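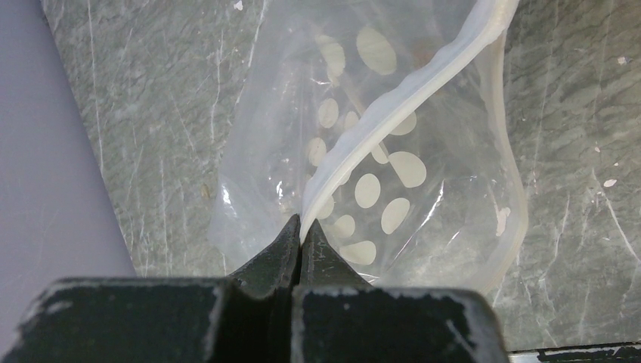

Liette Hiebert wants to know if you can skip the seal and just grab the bag anywhere. Sure you can, Liette, for moving it around! But for our club's bag task you'll want the zipper strip, and that's what this page is about.

I'm writing this up for everyone who joined after May and missed the long evening when Chi-keung and I worked out how to teleoperate zipper bags with two arms. We call the task Prerska (don't ask, Josée named it). You start with produce, a tray and one clear zipper bag, and you have to hold the bag and move the toy food with the two arms. The strip is stiff, the film isn't, and that difference is pretty much the whole trick.

Step 1. Home both arms and check your cables. Wiggle each wrist through its full turn before you go near the table. If a cable pulls tight, re-clip it now, with the power off.

Step 2. Set your grip force low. I start at 30 on our slider and go up from there. Aurelio likes 84, and Aurelio has also gone through more bags than the rest of the club put together.

Step 3. Come at the strip with the fingers nearly closed. This felt so wrong to me at first! I kept opening the gripper wide, and then I'd scoop up a big fold of film along with the strip. Go in narrow, slow down, and close when the strip is between the tips. 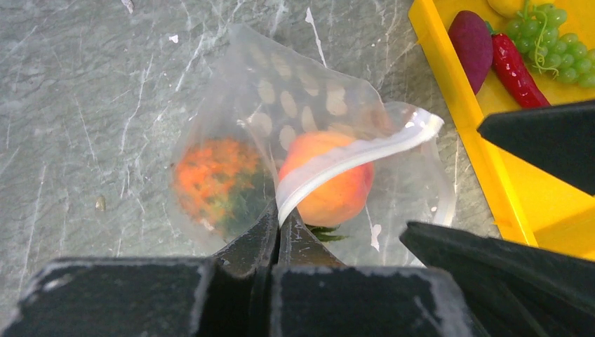 Step 4. Lift a tiny bit and wait. Count to two in your head, let the film stop swinging, and then move on. If the strip slides, put the bag back down and grab again closer to the end. Squeezing harder in midair has never once saved me.

Step 5. Now bring in the other arm. Keep the bag arm still while you do — new drivers always want to move both at once, and the elbows drift toward each other while you're busy staring at the fingertips. Switch to the wide camera view for this part. Grapes are a pain, so I'd practice with something round first.

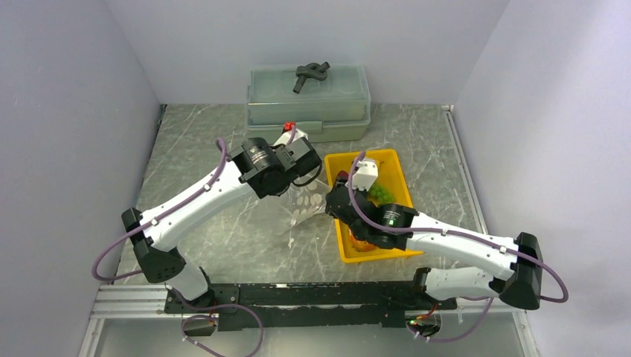

Step 6. Let go in the right order. Food first, then back the free arm away, then lower the bag and open the gripper last.

Save your run even if it was ugly. We need 200 for the Clarkent meet, and Britta sorts through them all anyway. Put your initials in the run name, and turn the grip slider back to 30 before the next driver sits down.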